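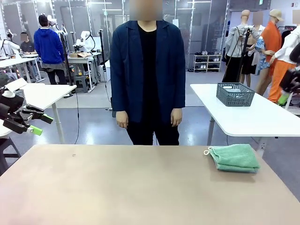
Do I need to know how to program before I join?
Most of our members start with none. You learn by sitting beside someone who has done a term already, and your first task will be a small one.

About the Starnerness Robotics Club

We are a student club for people who like getting robots to do household jobs. Our main project is Peltero, a two-armed setup that we are teaching to handle towels and clothing. Folding is the part we spend the most time on, and cloth is harder to work with than boxes.

Agata Gatti and Knut Sperling started the club with 6 members. We now have 29. Corrado Santoro looks after the arms and grippers, and Amedeo D'Amico runs the software evenings. Fulvio Cattaneo is our staff adviser and signs the safety forms.

Each April we enter the Pace student challenge, where teams are judged on household tasks. We send 2 teams, one for beginners.

Membership is $210 a year and covers parts, tools and your safety induction. If the fee is a problem, talk to Agata.

Closed shoes are required in the lab. Long hair must be tied back near the arms.

Page last updated 2024-02-17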